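Kidano Home Skills Evening Course
Handout 4: Setting a Table Covering and Working from a Tray

Welcome back, everyone. Last time we spent so long on folding napkins that we barely touched the cloth underneath them, so this week the cloth gets the whole first half. Please keep this sheet with your others, as we'll come back to it when we do the buffet table in July.

1. Laying the cloth

Start with a clear table and wipe it down, even if it looks clean to you (crumbs have a way of showing up as little bumps once a smooth fabric is on top). Open the cloth in the middle of the table and work outward with flat hands. Don't tug at the corners -- a tug at one corner only sends a crease across to the other side, and then you're chasing it all evening.

Plain, solid colors are kind to beginners. A brown cloth makes a calm background, and whatever you set on it is easy to find again. Those of you who bought the Suominen cloths from the list, item 2107, should press them on the reverse side first and let them cool before folding.
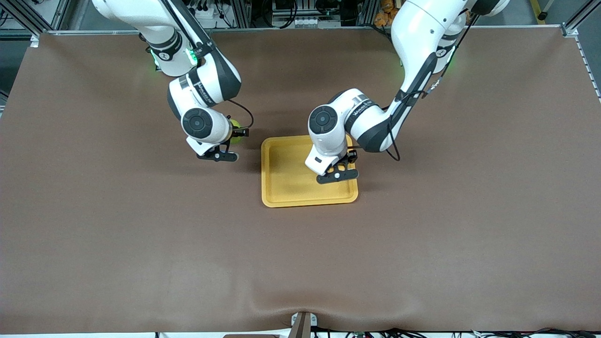

2. Placing the tray

A tray with raised rims gives small things a home while you work. The mustard-yellow one on the brown cloth sits a little left of center and well up toward the far side, and that leaves plenty of open fabric nearer to us. Look too at the low edge of the cloth, where it sags into a shallow slanting fold. Folds like that are easy to miss when your attention is on the tray, so get into the habit of smoothing the near edge last.

Lower the tray straight down and let go. If you slide it into place, the cloth will come along for the ride! Should you want to move it, lift it fully and set it down again.

3. Practice for next week

Lay your cloth at home, put a tray on it, then lift and replace the tray four times without shifting the fabric. Write down where the creases formed. Bring your notes and one small tray of your own, any color you like -- the Grotilance cupboard has a few spares.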